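Matine〜Machala 自転車縦走 参加者募集

募集人数 6名
走行距離 2,020キロ(うち未舗装 391キロ)
日程 現地25日間
出発 1月
申込締切 9月末
主催 Clekton自転車旅行事務局

Clektonでは、内陸の町Matineを出発し、Anero峠を越えて海沿いのMachalaまで走る自転車縦走の参加者を募集します。伴走車はつきません。荷物は各自の自転車に積み、テントと宿を使い分けながら進みます。観光ツアーではなく、ガイドが先頭を走る形でもありません。事務局から同行するのは世話役一名で、ルートの最終判断と緊急時の連絡を受け持ちます。炊事、買い出し、水の確保、宿との交渉は参加者が分担します。

前回は逆向き、MachalaからMatineへ走りました。上りが前半に集中し、体が慣れないうちに峠へ着いてしまったため、今回は向きを変えています。Matineは標高の高い盆地にあり、最初の数日は起伏のゆるい道が続きます。そのかわり、峠の手前に補給のできない区間があります。

行程

最初の区間はMatineから川沿いに下り、農村をつないで走ります。舗装路ですが路肩が狭く、朝夕は家畜を積んだトラックが通ります。商店は村ごとにあり、パン、卵、米、缶詰、ガソリンストーブ用の燃料が手に入ります。宿は一部の村にしかないので、学校の校庭や教会の裏にテントを張らせてもらう日が出ます。張る前に必ず人を探して断りを入れてください。前回はこれで断られたことは一度しかなく、そのときも隣の家の庭を教えてもらえました。

次の区間が未舗装の391キロです。固く締まった砂利道、洗濯板状の道、浅い川の渡渉がまざります。雨のあとは粘土質の箇所で泥が泥よけに詰まります。フルフェンダーの方は、取り外しができるか、隙間を広くとれるかを事前に確かめてください。この区間では自転車を押す時間が毎日あります。押して歩ける靴を選んでください。ビンディングペダルは禁止しませんが、クリートが靴底から出ているロード用の靴は不可とします。

Anero峠は未舗装区間の終わり近くにあります。峠の東側に無人の石造りの小屋があり、風の強い日はここで待ちます。予備日をこの前後に置いています。峠を越えた日は長い下りになるので、前日の夕方に全員のブレーキを点検します。

峠から先は舗装路に戻り、交通量が増えます。最後の数日は暑く、朝は日の出前に出て、昼は日陰で休み、夕方にもう少し走るという組み立てです。Machala到着後は荷造りと輪行箱の手配に丸一日をあてています。箱は現地の自転車店に頼みますが、大きさがそろう保証はありません。フレームの大きい方は前後キャリアを外す工具を自分で持ってきてください。

一日の流れ

起床は朝5時を基本とします。湯を沸かし、朝食をとり、テントをたたんで、7時には走り出します。走行中は全員で固まらず、二人か三人に分かれて各自のペースで走ります。分岐、村の入口、渡渉点の手前では必ず後続を待ちます。この約束を守れないことがいちばん大きな問題になります。速い人が先へ行きすぎ、分岐で後ろと分かれてしまうと、電話の通じない土地では合流に半日かかることがあります。

昼食は各自です。夕食は二人一組の当番制で全員分を作ります。献立は当番に任せますが、豆と米と玉ねぎの煮込みになる日が多いと思ってください。食物アレルギーや食べられないものがある方は申込書に書いてください。菜食の方の参加歴はあります。完全菜食は、補給の少ない区間で選べるものがほとんどないため、事前に相談が必要です。

夜は翌日の水と食料の量を確認してから寝ます。日記やブログを書く時間はありますが、充電の機会は限られます。ハブダイナモか、予備電池を多めに用意してください。

応募できる方

満20歳以上で、健康診断書を提出できる方。年齢の上限はありません。性別、国籍も問いません。

荷物を積んだ自転車で、連続して一週間以上の旅行をした経験がある方。国内でも海外でもかまいません。宿泊まりの旅行でも可としますが、野営の経験が別にあることを条件にします。レースやロングライドの記録は選考にあまり関係しません。荷物を積んだ重い自転車で毎日走り、翌朝また起きて走れるかどうかを見ます。

パンク修理、チューブとタイヤの交換、チェーンの切断とつなぎ、ブレーキパッドの交換、スポークの振れ取り(応急程度)が自分でできる方。できない項目がある場合、準備会までに覚えてもらえれば結構です。準備会で実際にやってもらいます。

準備会の全日程に出られる方。海外在住などで出席が難しい場合は応募前に問い合わせてください。

現地の言葉ができる必要はありませんが、あいさつ、数、道の聞き方、水と食べ物の頼み方は覚えてきてもらいます。単語表は参加決定後に送ります。

お断りする場合

電動アシスト自転車での参加は、充電の都合で今回は受け付けません。リカンベントとタンデムは、渡渉と押し歩きの区間があるため個別に相談してください。トレーラーは一輪式のみ可とします。

撮影目的での参加は、他の参加者全員の同意が得られた場合に限ります。ドローンは持ち込めません。個人の記録としての写真や動画は自由ですが、村の人を撮るときは先に声をかけてください。

企業の支援を受けて参加すること自体は差し支えありません。ただし支援元への報告や発信のために隊の行程を変えることはしません。

自転車と装備

自転車の車種は指定しません。前回の参加者は、鉄フレームのツーリング車が半数、残りはサスペンションのないマウンテンバイクと、太めのタイヤをはかせたグラベル車でした。タイヤの幅は、未舗装区間を考えて45ミリ以上を勧めます。ホイール径は26インチでも700Cでもかまいませんが、途中の町で手に入る予備タイヤは26インチがほとんどです。700Cと27.5インチの方は予備タイヤを一本持ってください。

ギアは軽いものをつけてきてください。荷物を積んだ状態で家の近くのいちばん急な坂を上り、座ったまま回せないようなら重すぎます。変速機の内装、外装は問いません。内装の方は、ワイヤーの交換手順を紙に書いて持ってきてください。

油圧ディスクブレーキの方は、予備のパッドに加えて輪行時に挟むスペーサーを忘れないでください。前回、空港で箱を開けたらピストンが出きっていた自転車があり、Matine出発が半日遅れました。

キャリアのねじは出発前に緩み止めを塗り、予備を同じ径で数本。フロントバッグに重いものを入れすぎると、洗濯板状の道で留め具が割れます。

テントは一人一張りとします。自立式を勧めますが、ペグのきかない場所での張り方を心得ている方は非自立式でもかまいません。寝袋は氷点下に対応するもの。峠の小屋には暖房がありません。浄水器は共同装備として事務局が用意しますが、故障に備えて各自で浄水剤も持ってください。水の容量は、未舗装区間では一人につき一晩と翌日の昼までを積める量が必要です。折りたたみの水袋が便利です。

共同装備はストーブ、鍋、浄水器、救急箱、衛星通信機、大きめの空気入れです。重さを量って分けます。体格や自転車の積載に応じて加減しますが、まったく持たない人は出しません。

準備会

参加が決まった方には、出発までに三度の準備会に出てもらいます。会場は事務局の作業室です。交通費は自己負担となります。遠方の方には近くの安宿を紹介します。

最初の準備会は顔合わせと地図読みです。ルート図を印刷して配り、補給地、水場、逃げ道になる道路を全員で書き込みます。電子地図だけに頼らず、紙の地図で現在地を言えるようにしておきます。

二度目は一泊の試走です。本番と同じ荷物を積み、林道を走って野営します。ここで荷物を減らす方がほとんどです。雨でも行います。

三度目が整備と荷物の確認です。自転車は完成した状態で持ってきてもらい、事務局の担当者が一台ずつ見ます。ハブのがた、ヘッドの緩み、スポークの張り、キャリアの取り付けを点検し、直すところがあれば当日中に本人が直します。

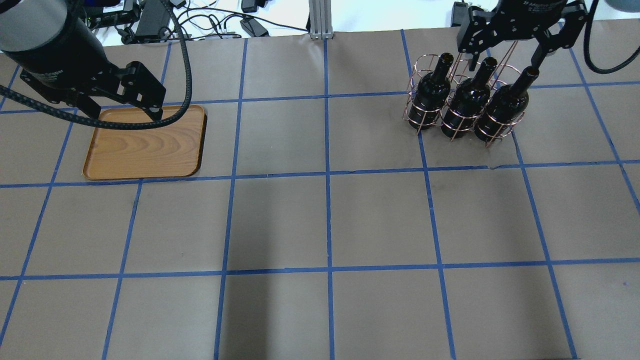

荷物の確認では、バッグの中身を全部出してもらいます。着替えや寝袋は床のシートに置き、工具と補修部品と薬は別に作業台で見ます。紙の上に出しておくと小さなねじやワッシャーを見落としにくく、油もつきません。台にクラフト紙を敷いて青いテープで写真のようなます目に区切り、一つのますに一種類ずつ置くようにすると、予備パッドとチェーンのつなぎ駒が重なって隠れることもなくなります。自宅で荷造りの予行をするときも同じやり方で試してください。紙に多少しわが寄っていても、テープの線が少し波打っていても使えます。並べ終えたら、各自の持ち物表と照らし合わせ、足りないものと二人以上で重複しているものを書き出します。チェーン切りやスポークレンチは、全員が持つ必要はありません。薬は自分のものを必ず自分で持ってください。

費用

参加費に含まれるものは、準備会の会場費、共同装備の使用料、世話役の経費の分担分、Matineでの前泊、Machalaでの後泊です。航空券、自転車の超過手荷物料、保険、途中の宿代、食費、個人装備は含まれません。夕食の材料費は共同の財布を作り、全員が同額を入れて、なくなったらまた入れます。残った分は最後に返します。

参加費の額は募集案内の別紙に載せています。別紙は申込書と一緒に送ります。参加決定後に申込金、準備会の二度目までに残額を納めてもらいます。

保険は、山岳部での捜索救助と自転車走行中の事故の両方が対象に入るものに限ります。クレジットカード付帯の保険だけでは参加できません。加入した証書の写しを三度目の準備会までに提出してください。

取り消しの扱いは、最初の準備会までなら申込金を全額返します。それ以降は、空きを埋める方が見つかった場合に限り、事務手数料を引いて返します。けがや病気による取り消しも同じ扱いですので、心配な方はキャンセルに対応した保険に入ってください。

途中で抜ける場合

体調や家庭の事情で途中で離れることは認めます。未舗装区間に入る前の町と、峠を下りたところの町にはバスが通っており、自転車も屋根に積めます。その場合の移動費と宿代は本人の負担です。未舗装区間の途中では、通りかかる車に頼むほかに手段がありません。調子が悪いときは入る前に言ってください。世話役が続行は無理と判断したときは、本人の希望があっても従ってもらいます。

一度離れた方が先の町で合流するのはかまいません。前回は腹をこわした方がバスで先回りし、二日休んでから合流しました。

選考

書類と面談で決めます。面談はビデオ通話で行い、過去の旅行のこと、困ったときにどうしたか、共同生活で苦手なことを聞きます。友人同士や夫婦での応募も受け付けますが、一人ずつ選考するため、片方だけの参加決定になる場合があります。二人そろわなければ辞退するという方は、申込書にそう書いてください。

先着順ではありません。結果は10月中に全員へメールで知らせます。選に漏れた方のうち希望者は補欠として登録し、欠員が出たときに連絡します。

申込方法

申込書を事務局にメールで請求してください。件名は「縦走申込書希望」としてください。本文に名前、居住地、持っている自転車の種類を一行ずつ書いてもらえると助かります。申込書には次のものを添えて返送してください。

これまでの自転車旅行の一覧(場所、期間、野営の有無)
荷物を積んだ状態の自転車の写真
応募の理由(書式自由、用紙一枚まで)
持病、服薬、アレルギーについての申告書

健康診断書は参加決定後の提出で結構です。申告書の内容は世話役と救急箱の担当者だけが見ます。

よくある問い合わせ

単独で別行動をとる日を作れますか。
Matineでの前泊中とMachala到着後は自由です。走行期間中は隊の行程に従ってください。

自転車を現地で買うことはできますか。
Matineに自転車店はありますが、荷物を積んで走れる車種は置いていません。持ち込みを前提にしてください。

犬は多いですか。
農村の区間では毎日出てきます。降りて自転車を間に置き、歩いて通り過ぎればたいてい離れていきます。狂犬病の予防接種は全員に受けてもらいます。接種には間隔が必要なので、決定の連絡が届いたらすぐに医療機関へ予約を入れてください。

体力づくりは何をすればよいですか。
荷物を積んで走ってください。平日に時間がとれない方は、通勤に荷物を積むだけでも違います。試走までに、二日続けて長い距離を走る練習を何度かしておいてください。

風呂はありますか。
宿に泊まる日は水か、ぬるい湯が出ます。野営の日は川か、濡らしたタオルになります。

帰国後に報告会はありますか。
春に開きます。参加は自由です。走行記録と水場の情報は次の隊のために提出してもらいます。

問い合わせはメールでお願いします。事務局の者も走りに出ていることがあり、返事に一週間ほどかかる場合があります。締切直前の問い合わせには間に合わないことがあるので、早めに送ってください。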